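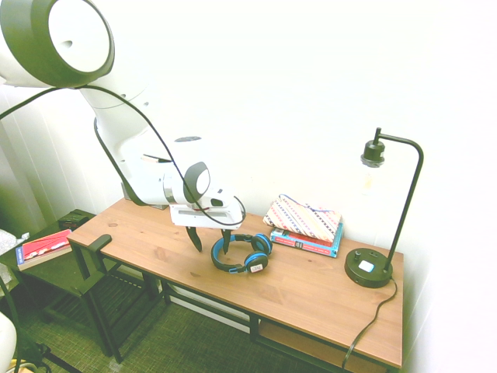 So the budget for year two is finally done! I had 3,943 to play with, and the second arm eats most of it (Yareli Barrera talked me out of the bigger Wama, bless her). Spare gripper fingers come next — 11 sets, since Rumthorpe only ships them by the box. That leaves 90 for cables and clamps, a bit tight. The wood desk stays, and the headphones stay on the list of things to pick up. Cuvach still owes me a quote on mounts.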